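Can a Robot Do My Chores Yet? The Gallery

I've been going around asking one nosy question since May: can a machine do the boring stuff yet? Laundry, shelves, picking up after the kids. I visited a couple of places, took way too many notes, and this page is where the good bits end up. It's sorted by chore, and I've added my own grade for each one (very unscientific, I grade like a softie).

My short answer so far is "sort of, if you're patient." Floors are pretty much done, we all know somebody with a little disc bumping around under the couch. Hands are the hard part. Anything that bends, squishes or has fur on it is still a real project, and I had no idea how much of my house bends, squishes or has fur on it!

The folks at Mileck keep a list of household jobs they'd like a two-armed machine to handle, and it runs to 921 entries. I read 16 of them before my coffee got cold. "Wipe the jar, then the lid" is one entry. "Put toy away" is another, and it comes with 11 notes underneath, mostly arguing over what "away" means. My kids have the same argument with me every night around bath time.

Over in Clarkham the talk was all shop floor: restocking, facing up shelves, bagging. Same headache, though. Boxes are easy, bags of rice are awful.

Toy pickup
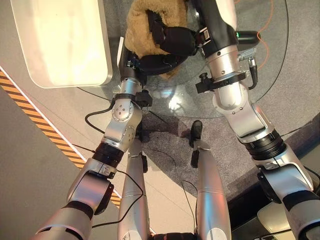 Both grippers on one shaggy tan plushie, over a round glass table with a tray off to the side. I'd do this one-handed while on the phone, but I still love the two-handed squeeze. It's how my youngest holds the cat. Grade: B, and I'd hand over my whole playroom tomorrow.

Still to come

Towels, which I'm told are worse than toys. Then dishes, if Alberg lets me back in with my notebook. Got a chore you want me to ask about? Send it over, the weirder the better.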